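Print
E-mail this thread

Right, gym shoe thread, typing fast. Hall opens at 8 and I'm still on the floor with laces

1/ re-lacing the black pair before badminton. Old laces went at the third eyelet, bought new ones from Soler, 100 cm. Too short?? we'll see

2/ Take both shoes off first. Loosen right down to the toe. I never do this and then wonder why the tongue bunches up

3/ knit uppers stretch so dont haul on the laces, just snug. Learnt that on my last pair, heel rubbed raw by August 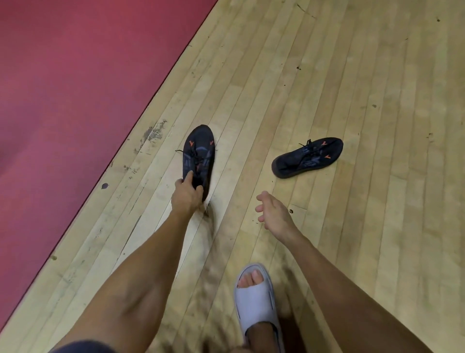 Temutora replied: 100 is never enough for a low trainer if you want a heel lock, get 120s and tuck the ends in.

4/ ok fair. Tried the heel lock, left with 3 cm to tie a bow. No chance. Undoing teh lot

5/ skipping the top holes for tonight. Scruffy but it'll hold for a few games. Boards at Jomovgate are slippy near the wall so I want the heel tight, will order longer ones when I'm home

6/ going on now, court 3, bye

11 shares | 8 comments

Recent:
Which socks for indoor courts
Vorkine insoles after a month
Getting scuff marks off pale soles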